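# Come tidy with us - paid household waste sorting sessions at Keteto

We're looking for people who throw things away. That's most of us, of course, but we mean people who'd be willing to come and do it at our table for an afternoon and let us learn from how they go about it!

Keteto is a small home goods studio, and this year we're working with our friends at Sulen on a guide to tabletop and countertop trash cans - the little ones with lids that sit beside the coffee maker or on a desk and fill up faster than anyone expects. We've read plenty of opinions about lids and liners and we have a good many of our own (ask anyone who has had lunch with us), but what we'd really like is to hear from folks who live with these things every day.

**What you'd be doing**

Sessions start at 2 p.m. and run two hours, with a break in the middle for coffee and something sweet. You'll get a mixed pile of everyday packaging, such as cartons, wrappers and paper bags, and you'll clear it away however you would at home. Fold it, squash it, stuff it in whole, whatever comes naturally. Afterward we sit down together and talk about which cans were pleasant to use, which lids got in your way, and what you'd change.

We have places for 40 people, spread across September.

**Who we'd love to hear from**

- Anyone 17 or older (if you're under 18, please bring a signed note from a parent or guardian)
- People who live in small apartments, dorm rooms or shared houses
- People with stiff or sore hands, who often have the most useful things to say about lids
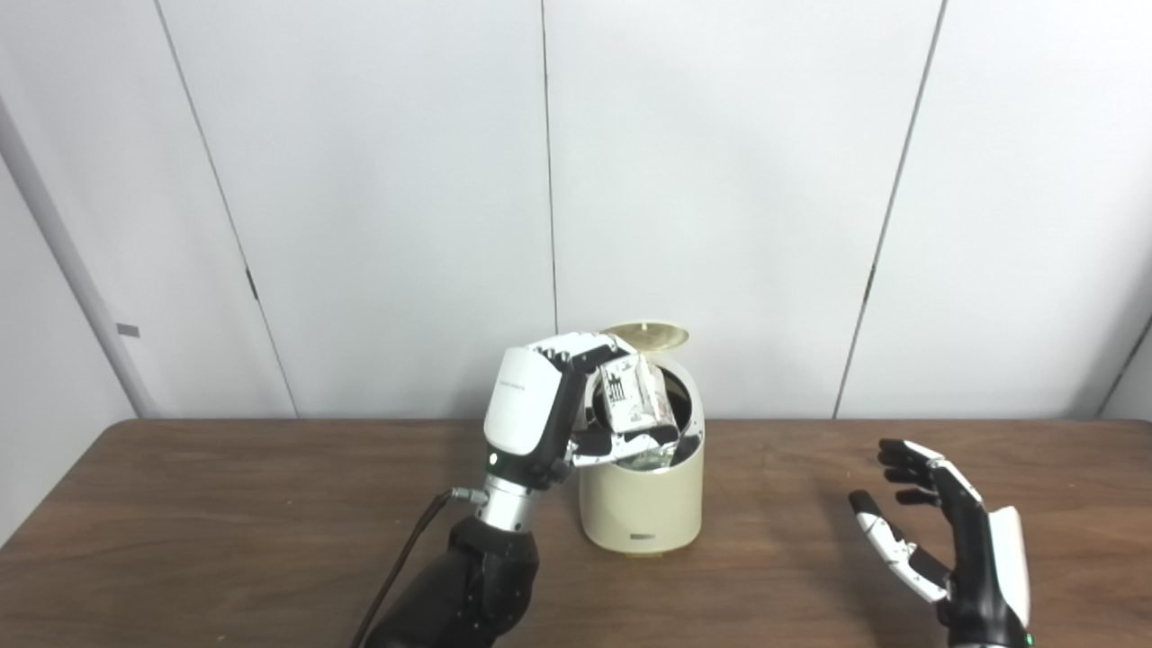
Cartons deserve a special mention, as they cause more grumbling than anything else we've put on the table so far. Some people flatten theirs neatly first and others just crumple and push, and we'd like plenty of both kinds, so please don't practice or change your habits before you come.

**Pay and getting here**

You'll receive $40 for the session, plus your bus fare. We're on the ground floor of the Jitpraphai Building, Room 721, with step-free access from the parking lot.

**How to apply**

Leave a note at the Wuvska front desk in the lobby, or drop one in our mailbox beside it, with your name, a phone number and a few lines about the trash can you use now - good, bad or held together with tape. We'll call you back to set up a time.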